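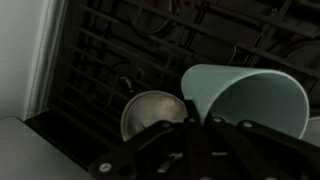 Página 2

Relatório de progresso — Avaliação do kit de manipulação Plolla
5 de maio de 2022

O presente relatório dá conta dos trabalhos realizados desde janeiro ao abrigo do financiamento concedido pela Prisance. A avaliação incide sobre o kit Plolla, fornecido pela Holroyd, e tem por objeto a sua aptidão para tarefas de cozinha em residências assistidas.

No período em apreço foram registados 2214 ensaios na cozinha de Rolthorpe, dos quais 2123 foram considerados válidos. Os restantes foram excluídos por falhas de sincronização dos registos. O trabalho concentrou-se na máquina de lavar loiça, com peças de plástico e de aço inoxidável, entre as quais o copo verde-azulado claro e a taça redonda metálica. A proximidade entre peças no cesto escuro continua a ser a principal dificuldade — os dedos da garra dispõem de pouco espaço entre os pinos.

Foram ainda assinaladas 143 ocorrências de contacto não previsto com o cesto, comunicadas ao fornecedor. A Holroyd entregou dois conjuntos de dedos de substituição, cuja montagem não exigiu alterações ao braço. A documentação técnica permanece incompleta no que respeita à calibração da câmara de punho.

A execução financeira decorre dentro do orçamento aprovado. Solicita-se a prorrogação do empréstimo do equipamento até à conclusão dos ensaios com pratos, ainda em curso.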